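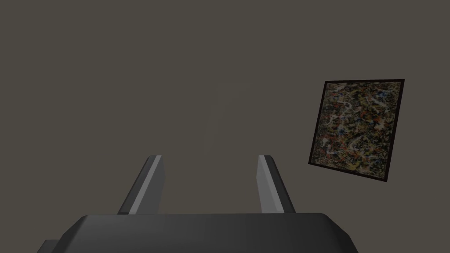
Handing over a packing bench to a gripper cell

Before you start

Have the Zanton controller set up and the simulated cell loaded. Both people who work the bench should be on shift for steps 3 to 5.

1. In simulation, open the fingers fully with nothing between them and save that pose as HOME. The Fedeo export reads HOME first and stops if it is missing.

2. Set the closing force to 74 N. Do not carry over the value from the Clemlow line – its cartons are heavier.

3. Have an operator run 600 simulated picks from the pendant. Log every miss with its tray position. At our site the first run gave 591 good picks, and all the misses were in the back row.

4. Agree on who clears a fault. We gave this to the packers, who had been waiting on maintenance for each reset. It takes two hours of training and is now part of their job description.

5. Rewrite the shift roster. The cell handles almost 3000 units a shift, so manual packing drops to odd sizes and returns. Labelling and inspection go up. Rotate people between the two every hour; inspection is harder on the eyes and neck than packing was.

6. Run the live cell at half speed until Wednesday, then review the fault log with both shifts.

If the pendant shows a Yakubu timeout, return to HOME and repeat step 2.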